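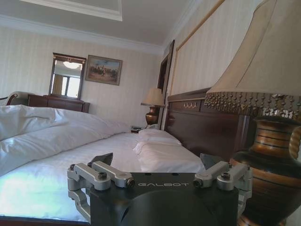 Bedroom set with carved headboard, striped wall panel and tasseled table lamp.

Visit report: Sindside furniture showrooms and finishing shop
Filed Oct 29, 2020

The Sindside building has two floors. Casework and finishing are at street level, and the furnished room sets are upstairs, reached by the freight stair at the north end. Our group was received by Helmi Laaksonen, who manages the room sets and writes the specification sheets handed out at the door. The visit began upstairs, so the notes are in that order.

The bedroom took up most of the first hour. The headboard is reddish-brown wood with a high polish, and a band of small gold-toned ornaments is set into the upper rail. According to the sheet, the ornaments are finished separately and fitted after the last coat has cured, which keeps polish out of the carving. Replacement pieces are stocked downstairs. Laaksonen recommended a dry brush for the rail and a barely damp cloth for the plain surfaces, with no spray product on either.

The wall above the headboard carries an upholstered panel in pale cream stripes with a thin gold molding. The panel is built on a separate frame and hung on a split batten, so it can be lifted off for cleaning or re-covering without disturbing the bed. Stripe alignment is set at the upholstery bench before the molding goes on. A member of the group asked whether the panel could be ordered in a plain fabric. It can, at the same price, with a longer lead time.

Bedding is plain white throughout: sheet, duvet and pillows. The showroom uses white in all its bedrooms so that visitors compare the wood finishes under the same conditions. The duvet is a Pramden product and is sold separately. Mattress height was raised as a question, as a deep mattress will hide the lower part of any headboard. The sheet gives a recommended maximum but no minimum. Laaksonen said she would add one at the next revision in February.

The bedside lamp is from the Tamayo line. It has a wide, flared beige shade with a fringe of beaded tassels in gold and brown along the bottom. The base is a bulbous ceramic vase in dark brown and black glaze with copper-gold horizontal stripes and a twisted, rope-like handle. The shade lifts off once the finial is unscrewed. Tassels are sewn to a tape, and the tape can be replaced as a unit. A lamp of this width needs a deep nightstand, and buyers should check the shade diameter against the distance to the bed before ordering. The catalog lists only the diameter of the base.

Downstairs, the finishing shop was running a batch of rails. Sanding ends at 400 grit between coats. Panels are racked vertically in the drying room, numbered on the back edge in wax pencil. The rack holds 106 panels when full. Color matching is done against a set of reference boards kept in a closed drawer, and new boards are cut when the old ones shift. We were shown boards 2 and 304, both reddish-brown, side by side under the inspection lamp. The difference was clear at the end grain and hard to find on the face.

Hardware is bought in from Vikik. Bed bolts are supplied with barrel nuts and a wrench, and the side rails are stamped to match the headboard posts. Sindside asks customers to retighten the bolts one month after assembly.

Practical notes: visits are by appointment, and the finishing shop requires closed shoes. The freight stair is steep. Fabric samples may be borrowed against a deposit, wood samples may not. Parking is behind the building, entered from the side street.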